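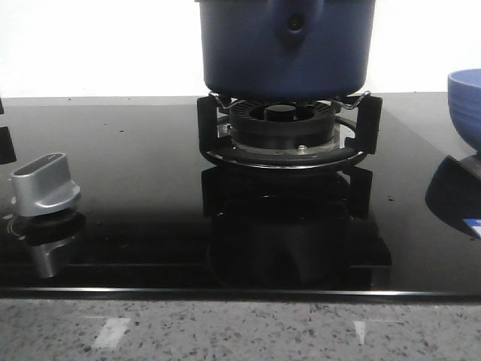 Planner treats reflections in glass hob as obstacles below the surface
I'm running a Vosterer arm with the Pendinus planning stack (build 174) and one fixed depth camera beside the bench. On black glass the point cloud has a second burner hanging under the first. The pan support is mirrored nearly to the front trim, and the silver knob has a grey copy pointing down. Voxels from the mirrored support end up in the collision map, and the approach to the blue pot gets rejected with "start state in collision". Raising the padding to 15 mm made it worse. Is there a filter for this, or do I mask by hand?
Asked by Chaltu Weldu

2 answers

Answer 1 (accepted)
Don't mask in image space; it breaks the first time the camera gets bumped. Fit a plane to the worktop and the front trim, which return reliable depth, then extend it across the glass and cull everything more than 3 mm below it. In Pendinus that is the half_space filter, and it has to run before the voxel grid. Put the hob back in as a solid box so the planner doesn't think it can travel through the glass.
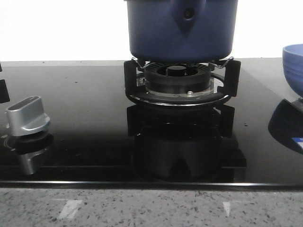
Check your segmentation as well. If the labels come from colour, a pot and its reflection can merge into one cluster and the centroid drops. Run the plane cull before clustering and recalculate the grasp pose afterwards.

Answer 2
Had the same thing with Hadgu. I just turned off collision checking for the last bit of the approach. Works fine if you go slow.

Comment on Answer 2: Please don't do this near a gas burner.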